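Home Issues Articles Authors For Readers

Print this article E-mail this article

4. The folding exercise

We gave the folding exercise to the second-year students in June, and it quickly became the part of the course they liked best (and the part that kept them latest in the lab!). Each team worked with one beige knit garment and had to teach the arms to take hold of it by teleoperation.

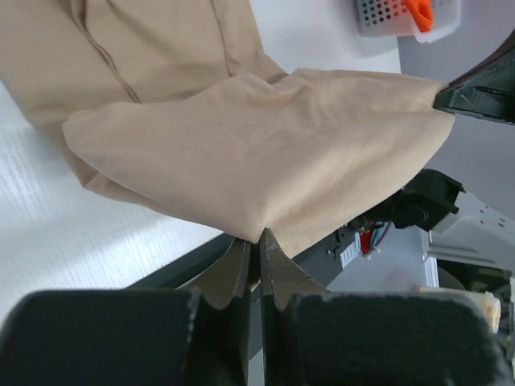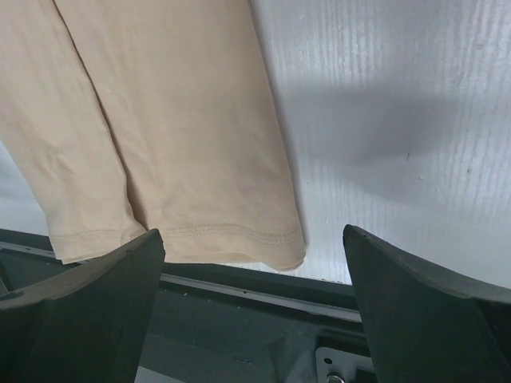
Figure 9. Wrist camera views of the beige garment during the exercise. First view: the jaws clamp a lower corner of the fold. Second view: the stitched hem between the two open fingers.

Chiamaka Wike and Houshang Shirazi, who ran the sessions with us, asked every team to record 60 attempts and to write a few plain words after each one, and we are very grateful to the students for being so frank in those notes. Knit cloth is a generous teacher – it stretches, it curls at the hem, and it will happily slide away from a grip that looked perfectly good on the screen. Of the 27 students, most told us that they had trusted the wrist view too much at first, and only later learned to check it against the overhead one before closing the fingers. Tamunoemi Okonkwo's team went so far as to practice on the hem alone for 2 whole sessions, and we let them, as their notes were a pleasure to read. We return to their grasp labels in Section 5.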